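Posted 27 Nov 2025 by the Events Training Office, Clallier

Running a Charity Concert: Notes for Session 3

Students should read these notes before the seminar on the Ostach winter concert.

1. Income. The Ostach evening sold 392 tickets and raised £2,470 after costs. Record ticket sales, donations and raffle takings separately, as donors may ask how each sum was used.

2. Programme. Place the choir items early and the readings between them. Audience carols should be printed in full – a hall of 200 or more cannot share a few sheets.

3. Refreshments. Confirm in writing who supplies the glasses and who washes them. The Appiah Hall hire agreement covers use of the kitchen until closing time only. 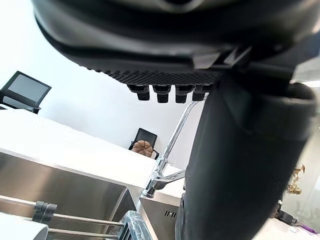

Fig. 1. Kitchen tap with tall, angled spout.

4. Reading for next week: the Itside handbook, chapter on licences and collections.

Comments

choir_alto: Is the raffle covered in the licences chapter?

M.T.: Yes, towards the end of it.

second year: Please could the seminar room be added to these notes?

We use cookies to improve this site. Accept | Manage settings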